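## 4. What happened to the pockets

I should say at the start of this section that I didn't set out to write about pockets. The plan Heike Kohlhase and I had agreed on was a wear study of walking trousers, mostly knees and seats, and the pockets were one line on the form. Then the forms came back and people had written all round that one line, up the margin and over the page, and it seemed daft to carry on as if knees were the interesting bit.

So, the basics again for anyone who has skipped Section 3. We sent out 200 pairs of trousers in two cuts, which I'll call by their maker's names, the Rutska and the Kesus. The Rutska has slanted hand pockets and a zipped one on the right thigh. The Kesus has the same hand pockets but a bellows pocket on each thigh with a flap and a snap. Everything else (cloth, waistband, gusset, thread) was kept the same, and Siv Bråten spent a good part of her winter making sure of it. Wearers kept their pair for 11 weeks and were asked to wash them however they'd normally wash trousers, which went against every instinct Hartmut Reinholz has ever had about laundry.

### 4.1 Where the pockets gave way

I had expected the bellows pockets to go first. They stick out, they catch on gates, and there's a lot of stitching in them that has to turn corners. What we saw instead was that the hand pockets wore out on both cuts and in much the same place, at the lower end of the opening where the bar tack sits. The tack itself held up nicely. It was the cloth next to it that suffered – a small fuzzy patch to begin with, then a run of broken threads following the edge of the tack.

Ilse Oltmanns, who cut the samples up for us, thinks the tack is simply too stiff for a cloth of this weight. Every time a hand goes in, the cloth bends against a hard little bar, always along the same line. I find that convincing, though I'd point out that we only tried one tack length and one thread, so we can't say how much softer it would need to be. A shorter tack set at an angle would be my first try. Heike would rather do away with the tack altogether and use a small patch on the inside. We've agreed to disagree until somebody pays for another round!

The pocket bags were a different matter. Holes in the bag turned up almost entirely on the right-hand side, and nearly everyone who reported one also said they kept keys there. I don't think that will shock anybody who has ever owned a coat. It does mean that the left and right bags on a pair of trousers lead quite separate lives, and I can't think of a maker who cuts them from different cloth.

### 4.2 What people used the thigh pockets for

On the form we asked for the three things most often carried in each pocket. Phones won, as you'd guess, but they won by much less on the Kesus than on the Rutska. Kesus wearers put in gloves, maps, dog bags, half a sandwich, a folded hat. Rutska wearers put in a phone and did up the zip. Several of them said the zip was the reason they trusted the pocket, and several others said it was the reason they never bothered with it, and I've given up trying to make those two groups agree.

The snaps on the Kesus flap came in for a lot of grumbling. They're hard to close with one hand, because there's nothing behind them to push against except your own leg. By the end, 6 wearers had stopped closing them at all and were walking about with the flaps tucked inside. Neema Kaijage suggested we go back and look at the flaps on those pairs, and she was right to: the fold had set so firmly that it survived the iron.

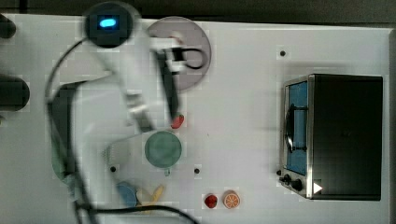 *Figure 4.*

I'd have liked to say something about rain here too. We asked about it, and the answers are a muddle. People seem to judge whether a pocket kept the water out by whether their phone was all right afterwards, and phones these days put up with a fair bit. Next time I would put a piece of blotting paper in each pocket and ask for that back with the form.

### 4.3 Size and fit

One last thing, as it came up in so many of the margins. The thigh pocket sits at the same distance below the waistband in every size, and the pocket is the same size too. On the largest pairs it ends up high on the hip side of the thigh, where it gets in the way when you sit down. On the smallest it drops nearly to the knee and bangs about when there's anything heavy in it. Siv had warned me about this before we cut anything, and I said it would probably be fine.

Grading the pocket position along with the leg length would add one more line to the pattern sheet. Grading the pocket itself is more of a nuisance, as the flap, the bellows strip and the snap placement all have to move with it, and I can see why a small maker wouldn't. We come back to the cost of this in Section 5, along with the waistbands.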